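Notebook – Grostcombe workshop, two-arm bench
Monday, start 9.40

Kettle on late, so a late start. Corey Rakena asked me over the weekend whether any of this would ever do his ironing, and I said I'd settle for it folding one napkin without my having to hold my breath, which he took as a no. I've been turning it over since and I think the fair reply is "some of it, slowly, on a good table". I'll try to put down what I mean while it's fresh.

What works

Picking up anything with a proper edge. Cups, spoons, the little plastic tubs the Prelik screws come in – all fine, and all dull to watch now, which I suppose is a kind of praise. The shop-floor jobs Nikolovski sent us (sorting fixings, putting lids back on) are going the same way. If the thing keeps its shape while you reach for it, I'd trust the arms with it and go and have my sandwich.

What doesn't, yet

Cloth. Oh, cloth! A child of six can pinch the corner of a tea towel and pull it straight, and never gives a thought to how thin it is or which bit is on top. Our last batch was 60 tries at a single fold and 14 of them I'd have been happy to put in a drawer. The usual trouble is the first pinch: too high and the finger shuts on air, too low and it presses into the wood and the arm stops itself, quite rightly. Kurnow's people reckon we want roughly 3000 tries before the numbers mean much, and I dare say they're right, but I do have a home to go to.

10.15, setting up the fold

Left arm over the cloth, one finger pointing down, close to the fabric. Right arm waiting over bare wood with its gripper open. The lower left corner is folded under or over itself and wrinkled, so that wants sorting before any proper fold can happen, and I'd like to see the arms do it without my flattening it for them. At home nobody is going to lay the washing out neatly first. Glare on the table towards the far left is fairly strong – try the blind before blaming the software.

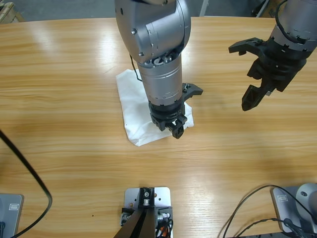 To do before the next batch

Ask Corey for a few of his old tea towels, the thick sort, to compare with the white ones we've got.
Tidy the cables at the near side of the bench.
Lower the approach speed for the last little bit of the left arm's reach and write down what it was before (I forgot last time and spent an afternoon guessing).
Ring Kurnow about softer fingertips.
Wash the cloths. There are faint marks on this one.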